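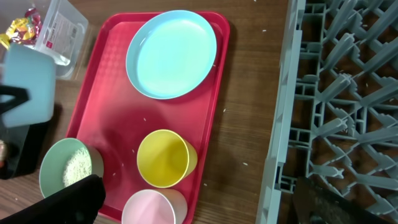
Red tray, plastic tableware and some loose grains of rice.

Is the colored plastic set worth it?

The Dogar catalog wants us to believe that a picnic set in four colors will "bring calm to the table." I have my doubts. We've had the light blue plate, the green bowl and the pink and yellow cups in use since May, and calm is not the word I'd pick when dry rice is going everywhere.

The tray is the part I'd keep. Asto sells a similar one and makes a lot of noise about its textured surface, as if bumps could stop a grain of rice. They don't stop ours. The raised rim does help a bit, though plenty still gets onto the wood, and then you're chasing it along the grain with the side of your hand.

As for the claim that one tray and one rack will "replace 7 kitchen items," I'd like to see the list. A cutting board still takes up its own patch of table, and so does the bin.
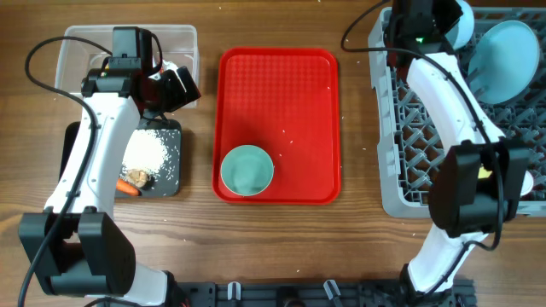 What should I do with dry rice that has spilled on the table?

Sweep it together with a dry cloth or a piece of stiff card before you wipe anything down. Damp rice sticks, and it will find its way into the sponge. If the table was clean, rinse the grains well and cook them. Otherwise throw them out, and skip the special crumb brush from Isar. A folded envelope works just as well.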